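Step 4: Check the grip before you tighten anything

By now both arms are bolted down and powered up, and you're itching to run the whole routine. Hold on a minute! I always try one arm on one dish first, at slow speed, and I keep the other arm parked well back over its own side of the table. Mieke Meijer got me into this habit after I chewed through 3 sets of finger pads in June (my own fault, I'd cranked the grip force way up).

I like a shallow bowl for this test. If the white pads aren't lined up, it'll twist as soon as the arm lifts it, so tip it on edge and leave it hanging there while you look at both pads from the side.

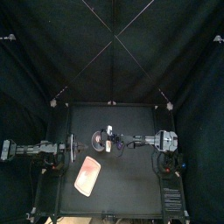 Step 5: Tidy the cables and save your zero

Coil the slack around the base and leave enough loose that the arm can swing all the way out without tugging. Run it through its full reach by hand once, power off, and listen for rubbing. Then power up, send both arms home and save the zero position. I redo mine every 2,000 cycles, or right away if somebody bumps the table.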